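Can a horse be entered for two races on the same day?

My mare is down for the 2000 meter handicap at Londton on Monday and the trainer has also put her in the 3000 meter race on the same card. Do we pay both entry fees, and when do we have to choose?

Tomach
You can enter both but run in one. The choice is made at declaration time – check the race conditions, as every track sets its own hour. Both fees are normally owed, even for the race you skip.
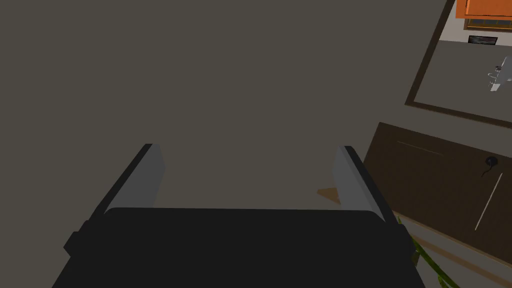
Gray fingers, dark surface

Kershaw
Ask your trainer, it's on the bill.

Nendov
Agree with Tomach on the fees. At my track it was 500 for a late scratch after declarations, so don't leave her in both. If the ground comes up soft I'd take the shorter race, but I don't know your mare.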